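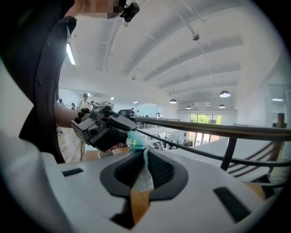
Cloth and hand-held gripper, light wooden surface

Optimization problem: critical point is outside the domain

Kirkach

Working through the applied max/min set on Pretedus and stuck on one that looks routine. A rectangular pen is built against a straight wall 112 feet long. The wall replaces fencing on one side, and there are 600 feet of fencing for the other three. Find the dimensions that give the largest area.

I let x be the side parallel to the wall and y the side perpendicular to it.

x + 2y = 600
y = (600 - x)/2
A(x) = x(600 - x)/2 = 300x - x^2/2
A'(x) = 300 - x

Setting A'(x) = 0 gives x = 300. The wall is only 112 feet, so the pen doesn't fit against it.

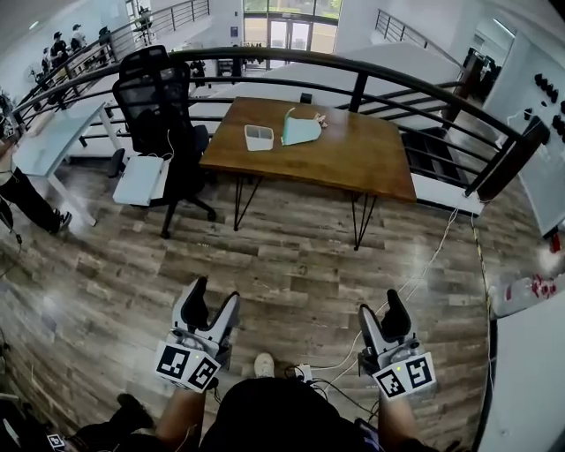

The second derivative is -1, so x = 300 is a maximum of the formula. I don't see how to get any other candidate out of the derivative. Is the problem misprinted? The set has no answer key for the even-numbered ones.

Durnley

x = 300, y = 150, area 45,000 square feet. The second derivative is negative so it's a max. The wall length is probably extra information, they do that.

Begoña Pastor

The wall length is a constraint, and 45,000 is wrong for this problem. With x = 300 there would be 188 feet of open side past the end of the wall.

The model in the post assumes the whole side x lies along the wall. That holds for 0 ≤ x ≤ 112, and this closed interval is the domain. A continuous function on a closed interval takes its maximum at a critical point inside the interval or at an endpoint. There is no critical point inside, so check the endpoints.

A(0) = 0
A(112) = 112 · 244 = 27,328

On the whole interval A'(x) = 300 - x is positive, so A is increasing and the right endpoint wins. The derivative is not zero there and doesn't need to be. It is 188 at x = 112.

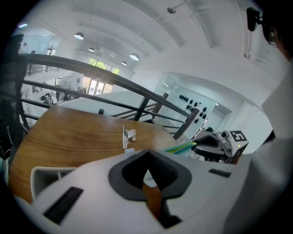

If the problem says three sides are fenced, stop here: 112 ft by 244 ft, area 27,328 square feet.

Some versions (Segura's worksheet is one) let the pen extend past the wall, with fencing to close the gap. Then for x ≥ 112 the fencing equation changes.

x + (x - 112) + 2y = 600
y = 356 - x
A(x) = x(356 - x)
A'(x) = 356 - 2x

Now x = 178 is in the domain, y = 178, and the area is 31,684 square feet. The two formulas agree at x = 112, so the area is continuous there, but the slope drops from 188 to 132. Read the wording before picking one. 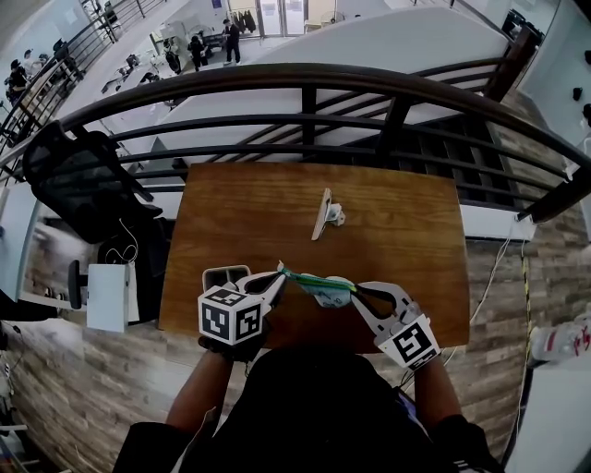
Units check: A'(x) is in square feet per foot. At x = 112 in the first model, one more foot of usable wall would be worth close to 188 square feet.

Kirkach

The wording is "the other three sides," so 112 by 244. I had never written the domain down. Same mistake in the open-top box problem, redoing that one now.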